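The jumper that kept winning

The fault first showed itself in October, on a cream jumper with black hearts on the front. The folding arm at Sekholm had been getting through tea towels and T-shirts without complaint. Then it met knitwear, took hold of the hem, lifted, and stopped dead with its motors humming. One of its fingers had closed so hard on the wool that the release command did nothing at all.

I love this sort of problem. It is small, it is domestic, and it goes straight to the heart of what makes cloth so hard for machines. A box has edges and stays the shape it is. A jumper stretches, sags and sheds fluff, and it never lies the same way twice.

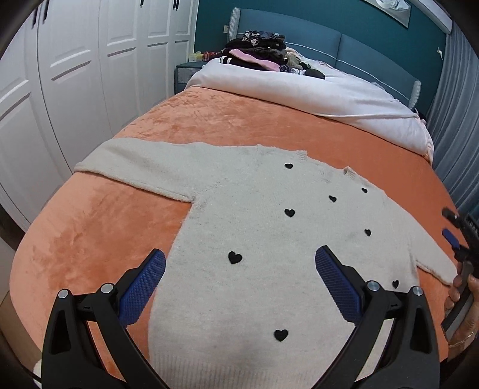 The team behind the Droreo folding project teach their arm by showing it. People go into ordinary bedrooms with hand-held grippers and fold things, and the recordings become the lessons. There were 700 of them when the trouble started, and the software had learned from every one. It had learned rather too well how firmly people like to squeeze.

A person with a gripper in the hand feels the wool pull and eases off without thinking. The recordings kept the closing of the fingers and lost the easing off. On a flat cotton towel that made no difference. On ribbed knit the arm simply carried on closing, waiting for a firmness that soft wool never gives back, until the motor hit its limit and the controller froze to protect itself.

Freezing sounds safe, and for the motor it was. For anyone standing nearby it was a different matter. The arm at Sekholm locked 22 times in testing, and on 2 of those occasions it let go late and all at once, with the cloth under tension and the elbow springing back. There were no injuries, but testing was halted that same afternoon, and quite right too.
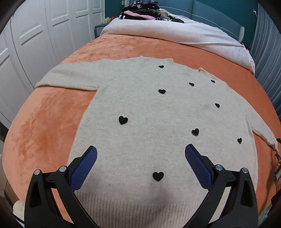
What followed was a lovely bit of detective work. The first suspect was fluff in the joints, so the linkages were stripped and cleaned. The arm locked again before lunch. Next came the pads, swapped for a smoother set supplied by Mustonen, and those dropped everything. Only when somebody plotted motor current against finger gap did the pattern jump out – a long steady climb on every knitted garment, with no peak to tell the arm it had a grip.

The cure has two parts. The fingers now stop on distance as well as force, and a frozen arm lowers its load before it lets go. Drundorora, where the second arm lives, has run 1,000 lifts with the new settings and had no lock-ups. Fresh recordings are being made too, with far more knitwear among them and a force sensor behind each pad.

Sleeves are still a nuisance. The arm tends to fold the left one beautifully and then drag it out again while reaching for the right.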